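Why does metal have lines in it?

Run your finger across a metal work surface and you may feel bumps. Long, straight ridges or grooves help make thin metal stiff. Try it with paper – a flat sheet flops, but a folded one stands up. 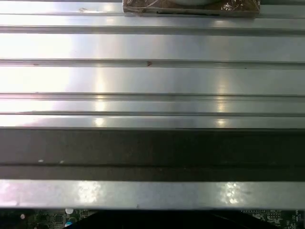
By El Idrissi, children's science writer, Lutivia

Four grooves run side by side across this silver-gray metal. The faint streaks between them are called brushing. Shiny metal also bounces light back, so one side looks almost white. A brown package in clear plastic sits on top.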